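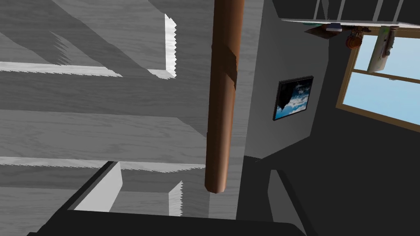 Journal > Volume 12 > Reading Rooms and Open Shelves > Section 4

4. Shelf height and the borrowing of older stock

4.1 Background to the Dromville study

The branch library at Dromville holds 3000 volumes on open shelves and a further 400 in a locked store behind the issue desk. Until the rearrangement described in Section 3, older stock was kept on the lowest shelves throughout the building, a practice that Harahap traced to the first printed rules of the branch. Those rules gave no grounds for the placing. They stated only that "recent works shall stand at the hand of the reader", and later staff appear to have taken this to mean that everything else should stand near the floor.

Borrowing records for the period before the change were kept on cards. They give the date of issue and the shelf mark of each volume, but not the age of the borrower, and the present authors have made no attempt to supply it by other means. Cards for the month of November were found to be incomplete and have been left out of both halves of the comparison.

4.2 Method

A set of 50 older titles was moved from the bottom shelf to the middle shelf of the same bay. A second set of 50, matched as closely as possible by subject and binding, was left where it stood. No notice was placed in the reading room, and desk staff were asked to answer questions about the move in the ordinary way. Thibodeaux kept the daily record and Harahap checked it against the cards at the end of each month.

The bays differ somewhat in their construction, and the terms used for their parts vary between suppliers. In this paper "board" means the flat surface on which books stand, and "lip" means the front edge of that board as seen by a reader. Figure 4 is a computer rendering of boards with a pale grey wood grain, in which the front lips appear bright white against the darker faces.

4.3 Results

Of the titles moved to the middle shelf, 40 were borrowed at least once during the trial. The titles left on the bottom shelf were borrowed less often, and most of those issues fell to a small group of local history books which readers asked for by name. When the local history books are set aside, the difference between the two sets becomes wider.

Two limits should be noted. The middle shelf is also the best lit, and the trial could not separate the effect of light from that of height. Nor do the cards record books that were read in the building and put back. Vincze has argued that such use is heavy in small branches, and desk staff at Dromville were of the same view. A count of books left on the reading tables would be needed to settle the matter, and the form proposed for it is given in Appendix B.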